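Room to Put Things Down

The first thing Bohdana Kovalchuk did when she was asked to draw up the bedrooms at Fistotmont was to take the beds out of the plans. She put them back last, once the doors, windows and cupboards had been settled.

"Most builders draw the bed first and squeeze everything round it," she says. "Then you move in and there is a radiator where you want a chest of drawers."

Fistotmont is a development of 276 houses on the old brickworks land, built by Panagiotou. The first street was finished in December, and buyers have been moving in since. From the outside the houses are ordinary enough: red brick, grey window frames, a short drive and a strip of grass. The changes are upstairs, where the main bedroom has been made longer and the second bathroom smaller.

Kovalchuk worked for seven years on hospital buildings before she moved to housing, and she still draws with a tape measure on the desk. Her main bedroom has a clear walkway on both sides of the bed and a full wall of storage behind sliding doors. The window sits on the short wall, so the long ones are free for furniture. There is a socket at each side of the bed at mattress height, and a light switch you can reach lying down.

The second bedroom is a squarer room at the back. In the plan called the Pruromance, it shares a wall with the landing cupboard, and buyers can choose to have that cupboard open into the bedroom. So far most have left it on the landing — it is where the vacuum cleaner goes.
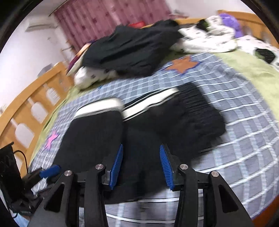
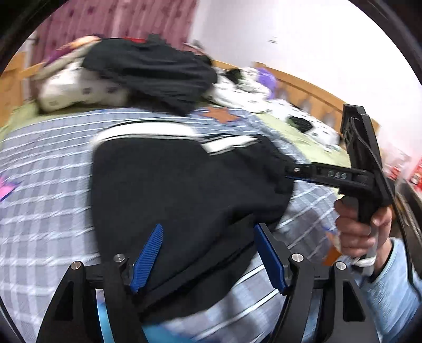 Black clothing or fabric on the bed, in both pictures.

The larger plan, the Darkier, has been slower to sell. It has a third floor with one long room under the roof, and the price goes up with it. Fotis Kourkoulas bought one in the spring after two years of renting a flat near the station. He uses the top room as an office and sleeps on the floor below.

"The stairs put people off," he says. "I looked at the garden and the top room and thought I could live with the stairs."

He has a few complaints. The kitchen extractor is noisy, the side gate had to be rehung, and the road outside still has its temporary surface. Panagiotou says the final layer will go down when the last plots on that street are complete. He is happier with the storage, which he expected to fill at once and has not.

Gardens are turfed at the back and left plain. A footpath runs behind the first street to the canal, and a small shop is planned at the entrance, though no tenant has been named. Over 426 people have put their names on the list for the next release.

The show house, a Pruromance, is open by appointment. Plots on the second street go on sale on 18/06/2021, and buyers who reserve before the walls are plastered can still move sockets, choose the bathroom tiles and decide which way the landing cupboard faces.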